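Progress Report to the Boutros Fund for Recorded Music
Project: The Osus Song Archive and Discography
Prepared by Heiðrún Mikkelsen, project lead, Vurketora
April 2020

1. Summary of the period

This report covers the second half of the first project year. In the application we promised to catalog the tapes and discs of the Osus folk club, to publish a discography of the small Kokholm label that recorded many of the club's singers, and to prepare a first group of recordings for public listening. The cataloging is ahead of plan. The discography is on plan. The listening part is behind, and I explain the reasons in section 4.

We have now cataloged 481 recordings out of the 948 that were in the collection when we received it. I wrote in the last report that we hoped to pass the halfway point before the end of this period, and we did, by a small margin.

2. Cataloging

The collection came to us in the order in which the club had kept it, and this order was mostly the order of the shelves in the club room. We decided to keep it and to give every item a new number in addition to the old one. This takes a little more time, but many of the notes written by the club members refer to the old numbers ("see the other version on 112b"), and without them the notes would lose their meaning.

For each recording we write down the title as it stands on the box, the title as it is sung, the singer, the players, the date if it is known, the length, and the condition of the tape. The two titles are different more often than I expected. A ballad that is called "The Miller" on the box can be one of four different songs about a miller, and one of them has no miller in it at all. We therefore listen to the first verse of every song before we close its record. I understand that this was not in the original work plan, and that the Fund may ask if it is necessary. My answer is that without it the index of songs would have so many mistakes that a singer or a researcher could not trust it.

The dates are the most difficult field. The club wrote the year on its boxes only in the later period. For the older tapes we use the programs of the club evenings, when they exist, and the repertoire itself. If a singer introduces a song as new and we know when she made it, the tape cannot be much older. In the catalog we show these dates in square brackets, so the reader can see that they are our own opinion.

3. The Kokholm discography

The Kokholm label was active for a short time and did not keep good papers. It released long-playing records, a few singles, and cassettes that were sold only at concerts. Before this project the most complete list was a typed page made by a collector, and it contained only the long-playing records.

Our draft discography has now 77 entries. For each entry we give the catalog number, the songs on both sides in the correct order, the names of the musicians, and the differences between the pressings where we know them. Two problems may interest the Fund.

The first problem is that the label used some catalog numbers twice. One number belongs to a record of fiddle tunes and also to a cassette of lullabies, and both have the number printed clearly on the cover. We give such entries the same number with a small letter after it and explain this in the introduction.

The second problem is the names of the musicians. Guest players on the Kokholm records were often listed only by first name, or under a joke name. With the help of former club members we have identified most of them. Where two members gave us different answers, we print both answers. One guitar player, who appears on several records, is still unknown to us. I would be very glad to close this question before we print, but I do not want to delay the book for it.

The text of the introduction is written and has been read by one outside reader, who asked for a longer part about the repertoire of the label and a shorter part about its finances. I agree with her, and I am making these changes now. The short biographies of the singers are about two-thirds finished. I try to keep them simple: where the person was born, from whom the songs were learned, with whom the person played, and what was recorded.

4. Listening copies

We planned to have 2 complete concerts ready for public listening at this point. One is ready. The other is transferred from tape, but it cannot be opened to the public yet, for reasons of rights.

The club never asked its singers to sign anything. For traditional songs we need the agreement of the performers or their families. For songs by a known writer we need also the agreement of the writer. At the second concert a guest singer performed three songs of her own, and we have not succeeded in reaching her. Our letter came back to us. We have written to the last festival where she appeared, and we wait for an answer.

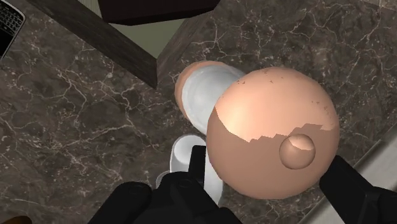
If we do not get it, I propose to publish the second concert without these three songs and to mark clearly where they were taken out. I would prefer to publish it complete, because her songs stand in the middle of the evening and the other singers speak about them later on the tape. But a concert with a gap is better for the listeners than no concert.

The transfers themselves go well. Several of the older tapes were recorded at a speed that is slightly wrong, so the singers sound younger than they were. Our technician corrects the speed by the pitch of the club's piano, which is heard on most evenings. We keep the uncorrected version also, for the case that somebody later wants to judge our work.

5. Changes to the work plan

Meetings in person with the former club members are stopped for the present. Before this we had visited most of those who live near Osus. The remaining conversations will be held by telephone. It is slower for identifying voices, as we cannot sit together at one loudspeaker, but we can send short sound files in advance to those who are comfortable with a computer, and compact discs to the others.

The public listening evening will be moved to a later date. I ask the Fund to allow us to keep the money for the room and the sound equipment in the budget until a new date can be fixed.

6. Budget

Spending is within the approved limits. We have used less than planned for travel and more than planned for tape boxes and postage. I ask for permission to move the unused part of the travel money to postage and to the copying of discs. No additional money is requested.

7. Work for the next period

— Continue the cataloging, with first attention to the tapes in the weakest condition.
— Finish the biographies and the revised introduction for the discography.
— Close the question of rights for the second concert, in one way or the other.
— Prepare the song index, with first lines as well as titles.

The draft discography can be sent to the Fund as it stands now, if this is useful. It has many small corrections in the margins, but the entries themselves can be read. Questions about this report can be sent to me at the Vurketora office, where the mail is still collected every week.

Heiðrún Mikkelsen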